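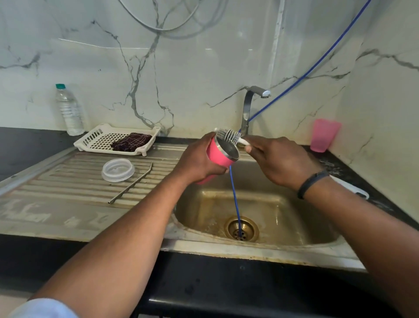 4. Antes de enchufar nada: la tarea a mano

Guía de montaje del brazo Nishad para fregadero doméstico
Taller compartido Althorpe. Revisión del 29 de agosto de 2024

Si ha llegado hasta esta sección, tiene el brazo atornillado a su base, la controladora Kendolby parpadeando en verde y unas ganas enormes de verlo fregar. Guárdeselas. El Nishad sale del banco de montaje sin saber qué es un vaso, y con las ganas solas lo único que hará será empujar la vajilla hacia el suelo con mucha decisión.

En esta sección se prepara la tarea con las manos de uno. Quien se la salta suele volver a ella más tarde, con menos vasos.

4.1 Qué necesita

Un vaso alto de boca estrecha, con su tapa y su pajita metálica si las lleva. Es la pieza más ingrata de cualquier cocina y por eso la usamos de referencia. El nuestro es rosa.
Un cepillo de mango recto. Los mangos curvos son comodísimos para las personas y un suplicio para la pinza Troralwood, que los agarra cada vez por un sitio.
Un escurridor o una superficie acanalada a la izquierda de la pila. Si lo tiene a la derecha, lea primero la nota del apartado 4.5.
Un cuaderno que no le importe mojar.

PRECAUCIÓN. El brazo debe estar desconectado de la corriente durante toda la sección. Desconectado quiere decir con el enchufe fuera de la pared. El botón de pausa de la Kendolby detiene el movimiento, pero deja los motores con par, y un codo humano apoyado en un motor con par aprende deprisa.

4.2 Marcar la zona de trabajo

1. Retire de la encimera lo que no vaya a estar el día que el brazo funcione solo. Lo que vaya a estar, déjelo. Preparar la tarea en una cocina de catálogo y ejecutarla luego en la propia es la causa más frecuente de los mensajes que recibimos en el taller, casi todos en mayúsculas.

2. Dé un nombre a cada sitio: «pila», «escurridor», «fondo izquierdo», «fondo derecho». La Kendolby acepta tildes en los nombres de zona. No acepta eñes, y cuando encuentra una borra el fichero entero sin decir palabra. Hemos preguntado. Sigue igual.

3. Señale con cinta el borde delantero de la pila, que será el origen de coordenadas. La cinta se despegará. Ponga más.

4. Anote si la pila tiene el desagüe en el centro, delante o detrás. El brazo necesita saberlo para no dar por perdida una pajita que solo ha rodado hasta el punto más bajo.

Nota sobre los reflejos. El acero muy pulido confunde al sensor de distancia, que ve un segundo fregadero debajo del primero e intenta fregar allí. Una pila gastada y mate da mejores lecturas que una recién estrenada. Es el único apartado de la guía en el que la dejadez puntúa a favor, así que disfrútelo.

4.3 El vaso

1. Coja el vaso por el cuerpo con la mano izquierda. El Nishad tiene una sola pinza activa y un soporte fijo; la mano izquierda hace aquí de soporte, de modo que procure moverla poco. Cuesta bastante más de lo que parece.

2. Incline el vaso hasta que la boca mire a la derecha. Si lo mantiene vertical, el brazo tendrá que entrar desde arriba y tropezará con el grifo. Con un grifo de cuello alto tropezará también, solo que más tarde.

3. Introduzca el cepillo con la mano derecha, en línea con el eje del vaso. Empuje hasta el fondo y gire la muñeca. Apunte en el cuaderno hasta dónde la gira sin cambiar el agarre: ese valor va al campo GIRO_MAX.

4. Saque el cepillo recto. Casi todo el mundo lo saca en diagonal, rozando el borde, y el brazo copiará ese gesto con una fidelidad conmovedora hasta arrancarle las cerdas.

5. Repita la pasada completa 4 veces seguidas, sin mejorarla. El sistema prefiere un gesto mediocre y constante a varios brillantes y distintos. En el taller hay quien se lo ha tomado como una crítica personal.

PRECAUCIÓN. No use esta pasada con copas de pie. No la use con nada que haya heredado.

4.4 La tapa y la pajita

La tapa tiene fama de fácil y es donde fracasa medio taller. Es ligera, resbala, y la pinza Troralwood la aprieta como si temiera que se la robasen.

1. Antes de empezar, deje el vaso boca abajo en el escurridor. La pajita puede esperar tumbada al lado, en diagonal o como caiga, siempre que no cruce el borde de la pila.

2. Sujete la tapa por debajo con la mano izquierda y deje el canto accesible.

3. Apoye la cabeza del cepillo contra el canto y recórralo entero. Lo que gira es la tapa; el cepillo se queda quieto. En la configuración de fábrica está al revés, y hay que cambiar el parámetro MODO_CANTO de 7 a 2. No busque la lógica de la numeración.
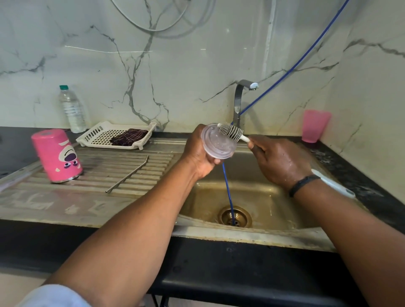
Kuldeep Jaiswal opina que este apartado está mal planteado desde el principio y pide que conste. Según él, la tapa debería lavarse antes que el vaso, con la pinza todavía seca, y el orden actual obliga a secar las almohadillas entre una pieza y otra o a resignarse a que la tapa salga disparada. Añade que, si el brazo fuera suyo, fijaría la tapa a una ventosa y movería solo el cepillo, «como haría cualquiera que haya tenido que recoger una tapa de detrás de una lavadora».

Consta. La ventosa la probamos y se soltaba con el jabón. Lo del orden es más discutible, y quien quiera seguirlo puede hacer el apartado 4.4 antes que el 4.3, siempre que invierta también las líneas en el fichero de secuencia. Si invierte solo las manos, el brazo meterá el cepillo en la tapa hasta el fondo, un fondo que la tapa no tiene.

4. Deje la tapa en el escurridor con la cara interior hacia abajo, separada del vaso. La pinza necesita hueco para los dos dedos y no pide permiso para hacérselo.

5. La pajita, de momento, lávela usted. Llevamos tiempo con ese apartado y aparecerá cuando deje de darnos vergüenza.

4.5 Pasar los apuntes a la Kendolby

1. Copie los valores del cuaderno en el fichero de tarea. Si no entiende su propia letra, repita la pasada; no invente. Un valor inventado funciona siempre la primera vez, y por eso es tan peligroso.

2. Limite la velocidad a 2.000 pasos por segundo. El brazo admite más. La vajilla no.

3. Ponga la fuerza de cierre de la pinza en el valor más bajo y súbala poco a poco durante las pruebas de la sección 5, primero con el vaso y después con la tapa.

4. Guarde el fichero. Guárdelo otra vez con otro nombre, sin eñes.

Nota para escurridores a la derecha. Active ESPEJO antes de copiar los valores. Si lo activa después, se reflejan también los límites de seguridad, y el brazo considerará prohibida la pila y permitida la pared.

4.6 Problemas habituales

El cepillo gira dentro de la pinza. El mango está enjabonado o es demasiado fino. Envuélvalo con una vuelta de cinta de goma y vuelva a medir el agarre.

La Kendolby rechaza GIRO_MAX. Ha escrito el valor con coma. Quiere un punto.

El brazo se para encima de la pila y no hace nada. Espera que el sensor confirme que hay un vaso en el soporte. Los vasos translúcidos le cuestan; pruebe con uno opaco y deje los otros para cuando haya confianza entre ustedes.

Ha terminado la sección y los vasos están limpios. Es normal, los ha lavado usted. Vuelva a ensuciar uno antes de pasar a la sección 5, donde se conecta el brazo.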